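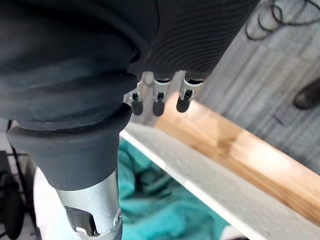
*Dark grey padded fabric, gathered in at the narrow end, with a grey rubber cuff below.*

## How do you gather thick padded fabric without it going lumpy?

**Shiela Ambrosio**
2,280 views

Hello all, I'm hoping the sewing people can help me. I'm making a padded cover for the standpipe at our allotment in Siturley, and I'd like it to finish the way the grey one does in my photo: big soft folds at the top, then drawn in tightly where it narrows. I love how plump it looks higher up, and I don't mind a few creases (it's going over a tap, after all!).

My trouble is the narrow end. I've got a dark grey outer with thick wadding and a thin lining, and my first go was to run an elastic straight through all three layers. It came out like a badly tied sausage. The fabric bunched up on one side, the machine needle snapped twice, and the opening was still too loose to stay put. It needs to close down to 13 cm round.

Should I be pleating it by hand instead, or cutting the whole thing on a taper? And would a rubber collar underneath give it something to sit against? My husband has a grey one in the shed with a bit of a scuff on it, but otherwise it's perfectly sound.

Any advice gratefully received, and please assume I know less than you think.

**Radek Michalík**

Hello Shiela, what a nice thing to be making, and don't be disheartened by the first attempt. I've made several of these for outdoor taps and my first two went in the bin.

Stop the wadding short. Before you sew the layers together, trim it back so there's none at all in the last few centimetres, and leave just the outer and the lining to make a flat channel. Thin fabric gathers beautifully and the padding can still puff out just above it, so you keep those fat folds you like.

I'd taper it a little as well, only gently. If you take the whole shape down to the finished size you'll lose the gathers altogether and end up with a sort of cone. I usually make the narrow end half as wide again as the opening, then let a cord do the rest. Cord with a toggle is much kinder than elastic here, as you can spread the gathers evenly with your fingers before you pull it up. Mark the channel in quarters with tailor's chalk and match them to quarter marks on the cord, and it won't all slide round to one side.

For the needle, go up to a jeans needle, lengthen your stitch and turn the wheel by hand over the seams. Go slowly and have a cup of tea halfway!

Yes to the collar, by the way. Rubber has a bit of grip, and one with a thick rounded lip would stop the cord riding up. I wouldn't worry about the scuff. Warm water and washing-up liquid on an old cloth is all I'd try on it.

**Cirilo Ponce**

just use a jubilee clip over the top, took me two minutes on mine

**Shiela Ambrosio**

Thank you both. Radek, I've unpicked the end and cut the wadding back this afternoon and it already feels far less of a fight. I'll do the chalk marks tomorrow when the light's better. Cirilo, I'm keeping the clip in reserve in case the cord defeats me!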